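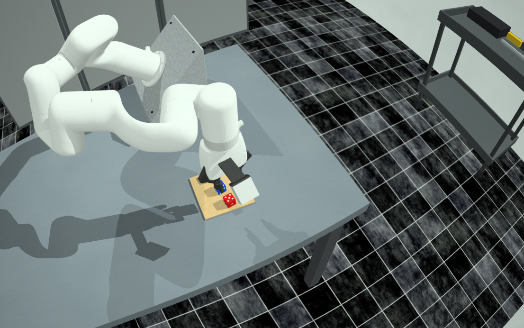 Grornham Service Desk
Ticket subject: Nightly build fails after update to the Gindex dependency scanner
Raised by: Emiko Nagano
Assigned to: Itsuki Sakai
Opened: October 25, 2024
Priority: High
Status: Closed, with one follow-up item

Summary of the fault

The nightly build of the Estonano records application stops at the licence and dependency check. The check is carried out by Gindex, which was moved to its current release by the platform group. The build itself compiles without error. The failure occurs when Gindex reads the list of third-party packages and reports that one package, the date-handling library used by the Ferrand import module, cannot be matched to a known source.

The message given in the log is as follows:

SCAN HALTED: package source not verified (ferrand-import/dates)
2,810 entries read, 2 entries rejected

The two rejected entries refer to the same library. It is listed once by the import module and once by the test suite.

Steps taken by the reporter

The build was started again by hand and failed at the same point. The package cache on the build server was cleared and the build was started a third time, with the same result. The previous release of Gindex was then installed on a separate machine and run against the same source code. That release accepted all entries and completed the check.

Users of the records application are not affected at present. The release planned for the import module cannot be issued until the check passes, and the requesting department has been informed of the delay.

First response, Itsuki Sakai

Thank you for the report. The fault has been reproduced on the test server. The current release of Gindex compares the checksum of each package with the checksum published by its author. The earlier release compared only the name and version number. The date-handling library held in our internal store does not have the same checksum as the published copy, and the scanner is therefore correct to reject it.

It is not yet known why the two copies differ. Please do not switch off the check or add the library to the list of exceptions while this is being examined. Please also leave the failed build in place, as the working files may be needed.
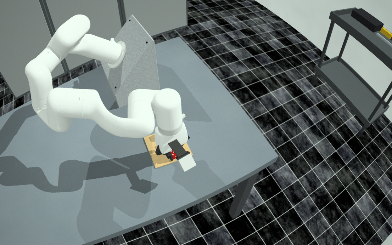
The internal store keeps a record of every upload, and the entry for this library shows that the copy was replaced in September under the shared maintenance account. The version number was left unchanged. No change request was attached to the upload. A comparison of the two copies has been started and the findings will be added to this ticket.

Second response, Itsuki Sakai

The comparison is complete. The internal copy differs from the published copy in one source file. A function that reads two-digit years has been altered so that values below 30 are placed in the present century. In the published copy, the same values are refused and an error is returned.

The altered function was not written from the beginning. It matches, line for line, a function in the older Ferrand reporting tool, including the comments. It appears that someone met the error while loading old records, found that the reporting tool already dealt with such dates, and copied the function across. There is no sign of harmful code, and the security team has confirmed in writing that it does not regard the matter as an incident.

The change does serve a purpose. When the published copy was put back on the test server, the import module refused 840 records from the historical set, all of which carry two-digit years. Returning to the published library without further work would allow the build to pass and would leave the module unable to load those records.

Options put to the application owner

Option 1. Restore the published library and move the altered function into the import module, where it can be reviewed and tested as our own code.

Option 2. Keep the altered library under a new name and version number, register it with Gindex as an internal package, and maintain it from now on.

Option 3. Restore the published library and correct the dates in the historical records before they are loaded.

The service desk recommends Option 1. Option 2 would oblige the team to repeat the alteration each time the library is updated. Option 3 would require the approval of the records office, and the original entries must be preserved in the form in which they were received.
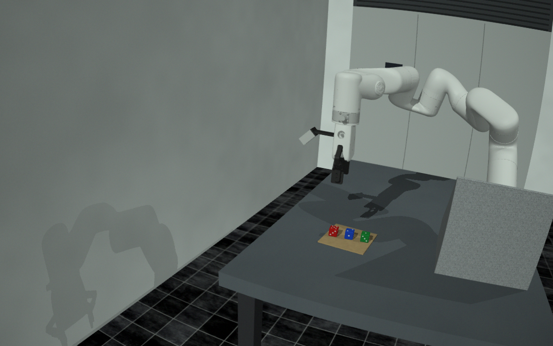
Kumiko Furukawa: I approve Option 1 on behalf of the application team. I would ask that the limit of 30 be held in the settings file and not written into the code. The reporting tool was built for a different set of records and I am not certain that the same limit is right for ours. Could the service desk also say whether other packages in the store have been altered in this way?

Third response, Itsuki Sakai

The limit will be placed in the settings file as requested, with 30 kept as the starting value until the records office has given its view. As regards the second point, Gindex has now been run against the whole of the internal store. No other package used by the Estonano application was rejected. Five packages belonging to other applications were rejected, and separate tickets have been raised with their owners.

Work carried out

The published copy of the library was restored to the internal store. The function was moved to the import module under the name read_short_year and tests were added for blank values, for values on either side of the limit, and for years given in full. Hiyori Nakajima reviewed the change and asked for one correction: a year entered as a single digit was being accepted, and is now refused with a clear message. The correction was made and the review was passed.

The nightly build was then run in full. Gindex completed its check with no entries rejected. The historical set was loaded on the test server and all of the records previously refused were accepted.

Confirmation from reporter

Emiko Nagano confirms that the build now completes and that the ticket may be closed.

Follow-up item

Uploads to the internal store under the shared maintenance account are to be stopped, and named accounts issued to those who require them. Assigned to Jin-sol Pyo. The store will refuse any upload that replaces an existing version once this work is complete.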